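Chapter 4
Where Our Food Begins

When I was a girl in Setholm, my grandmother kept a bowl on the kitchen table, and every visitor was expected to take something from it before sitting down (refusing was simply not done!). It never crossed my mind to ask where any of it had come from. Food was just there, the way the table was there.

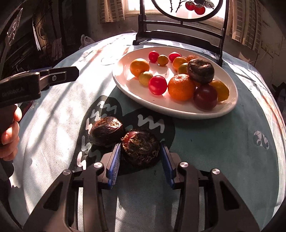 Years later, when I started teaching, I found that my students felt much the same way. So one March morning I asked a class of 23 to choose a single thing they had eaten the day before and trace it home. One boy followed his orange back 842 miles, and he was so pleased with himself that he drew the whole route along the classroom wall, rivers and all.

In this chapter we will do some tracing of our own. We'll start with the soil and the weather, move on to the people who plant and pick, and finish at the market, where prices are settled and a good deal of friendly arguing goes on. Keep a pencil handy, and do stop to talk things over with whoever is sitting next to you. 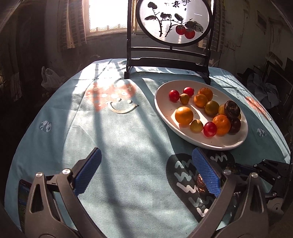 Figure 4.1 Fruit on an oval plate. Which of these could be grown near your home?

Before you read on, write down what you ate this morning. We will come back to your list in Section 4.3.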